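Old paint, small shop: a conversation with a furniture restorer

When I called the owner of Brustik, she asked me to come early, before the customers. The shop has two rooms and repairs old furniture, mostly chairs and kitchen cupboards. She has done this work for six years, and before that she was selling insurance.

"I did not plan it," she told me. "My grandmother left me a cupboard with five layers of paint. I wanted to sell it, but first I wanted to see what color it was in the beginning."

It was green. She still keeps it in the back room, where it holds brushes and jars.

I asked what people bring to her most often. "Chairs with a loose leg," she said. "They have glued it two times at home already, and I must first take out all this glue. It takes longer than the repair."

She does not like to make old things look new. A customer from the Lulunholm district once brought a table from his parents and wanted every mark removed. They talked for a long time -- she made him tea -- and in the end he kept the marks on one side, where he used to do his homework. 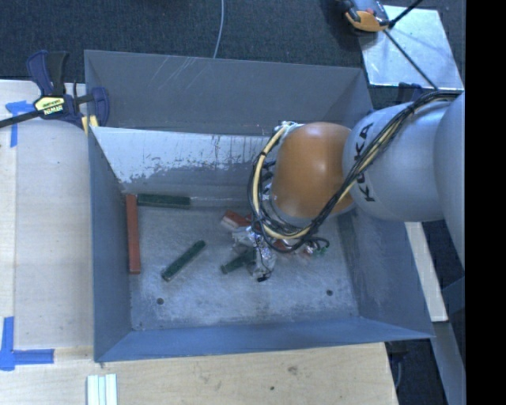
Lulunholm, 2/21/22

We met for the second time at a flea market, where she looks for handles and hinges. She walks quickly and does not touch much. At one table she bought a box with 77 old screws and paid without discussing the price.

"New screws are better, of course," she said. "But they shine, and then you see only the screw."

I wanted to know if a person can live from this work. She was quiet for a moment. February is always a poor month, she explained, and last year she thought about closing. Then the Głowacki hotel ordered the repair of its dining chairs, and this paid the rent until summer. Now she also teaches an evening course, where people bring one small piece and work on it themselves.

"Some of them are better than me in sanding," she said. "They are more patient. I always want to see already the next layer."

Before I left, she showed me a drawer she had bought that morning, with a newspaper from the fifties glued to the bottom. She has not decided if she will remove it.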